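Two arms and a dish rack

Management at Plernmont wants robot arms putting away plates in the staff kitchen by July. The vendor, Prasterar, promises 29 hours a week back to the kitchen crew. I'd like to know who gets those hours.

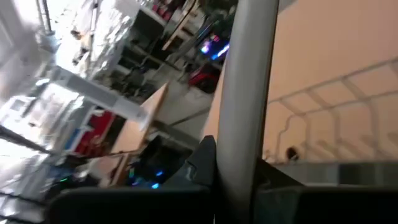 Will anyone lose shifts over this?
Management says none are planned, but it has put nothing in writing.

Liesl Kaufmann, who has run the dish room for years, doubts the sums. Her crew handles 866 plates on a busy day, and they also scrape, sort and spot the chipped ones.

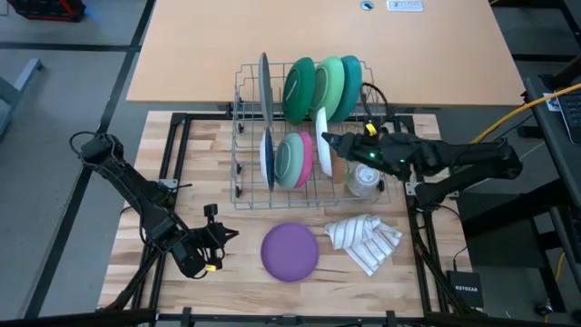
She figures somebody will still have to stand nearby when a plate slips or a towel gets in the way. So the job becomes watching, and we haven't heard what watching pays. The last system we bought, from Zeleke, came with 3 training sessions and a lot of overtime.
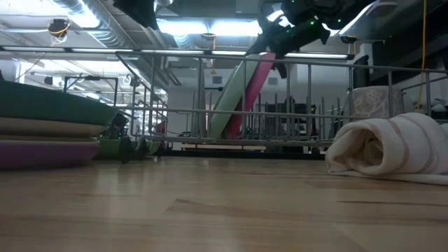 Pirmin Kofler
Shop Floor Editor

I asked for the trial results and got a brochure. Questions for the next staff meeting can go in the box by the time clock.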